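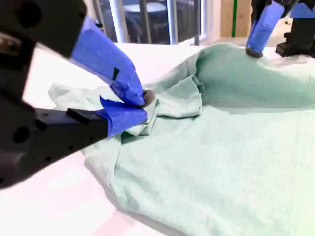
Ticket 214: Station Falten, Halle Guo, Warenverlust am Greifpunkt und Neuverteilung der Handarbeit

Status: in Bearbeitung
Priorität: mittel
Gemeldet durch: Lucero Benavides, Schichtleitung Textilaufbereitung, Nutau
Bearbeitung: Matvii Horobets, technischer Dienst
Betroffene Anlage: Faltstation mit zwei Armen, Steuerung Flutel

Meldung
Bei Oberteilen aus weichem, leicht angerautem Strick verliert der Greifer wiederholt die Stofffalte, bevor der Ärmel eingeschlagen ist. Glatte Ware ist nicht betroffen. Die Station wartet in diesem Fall 90 Sekunden auf eine Freigabe und gibt danach ein Signal an den Packtisch. Die dort eingesetzte Person unterbricht ihre Arbeit, legt das Teil neu aus und quittiert. In der Frühschicht im März ist dies mehrfach hintereinander vorgekommen. Die Schichtleitung bittet um Klärung der Ursache sowie um eine verbindliche Aussage, wer für die Freigabe zuständig ist.

Bearbeitungsverlauf

1. Prüfung des Greifpunkts (M. Horobets, 07:40 Uhr)
Mintgrünes Oberteil ausgelegt und den Stoff zwischen den mit blauem Klebeband umwickelten Fingern fassen lassen. Mehrere Lagen werden zugleich aufgenommen, vom Greifpunkt aus bilden sich Falten im Stoff. Der Anpressdruck liegt im Sollbereich. Die Umwicklung wirft Knitter und ist beim nächsten Wechsel glatt zu erneuern. Auf der weißen Tischplatte befindet sich zudem ein grauer Fleck mit einzelnen dunklen Punkten; Reinigung vor Schichtbeginn veranlasst.
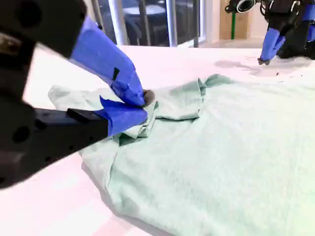 2. Anpassung der Parameter (M. Horobets, 09:15 Uhr)
Profil »Strick weich« in der Steuerung angelegt. Die Schließgeschwindigkeit wurde um 3 Stufen herabgesetzt, der Greifpunkt am Ärmel weiter nach innen verlegt. Das Profil muss am Bedienfeld von Hand gewählt werden. Eine automatische Erkennung der Warenart ist im Modul Dima nicht freigeschaltet.

3. Kontrolle der Faltlage (M. Horobets, L. Benavides, 10:30 Uhr)
Beurteilt wurde ein Zwischenstand. Die linke Kante des Teils liegt annähernd gerade, die rechte Seite ist gerafft. Am oberen Rand steht eine kragenartige Falte spitz nach oben. In dieser Form kann das Teil nicht an den Packtisch übergeben werden. Kriterium für die Übergabe: beide Seitenkanten gerade, Kragen flach.

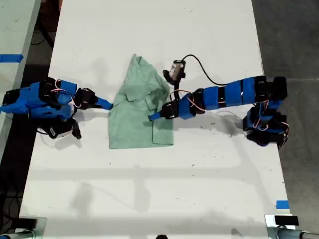 4. Auswirkungen auf die Arbeitsplätze (L. Benavides)
Vor Einführung der Station wurde an 4 Tischen von Hand gefaltet. Die Beschäftigten sind seither überwiegend mit Auslegen, Sichtkontrolle und Freigabe befasst. Das Falten selbst fällt nur noch bei zurückgewiesener Ware an, und zwar unregelmäßig und unter Zeitdruck. Aus dem Team wird berichtet, dass die körperliche Belastung der Schultern abgenommen habe, die ständige Rufbereitschaft zum Signal hingegen als störend empfunden werde. In der Arbeitsplatzbeschreibung ist die Freigabe bislang nicht aufgeführt.

Festlegungen bis zur Schließung
Die Freigabe erfolgt ausschließlich durch die am Auslegetisch eingeteilte Person. Der Packtisch wird vom Signal getrennt.
Strickware wird gesammelt und als eigener Posten zugeführt.
Ein Wechsel an der Station ist zur Halbzeit der Schicht vorzusehen.

Offene Punkte
Anfrage zur Warenerkennung beim Hersteller gestellt, Antwort steht aus. Die Unterweisung der Spätschicht zum neuen Profil übernimmt Herr Horobets. Frau Benavides legt der Personalabteilung einen Entwurf der geänderten Arbeitsplatzbeschreibung vor.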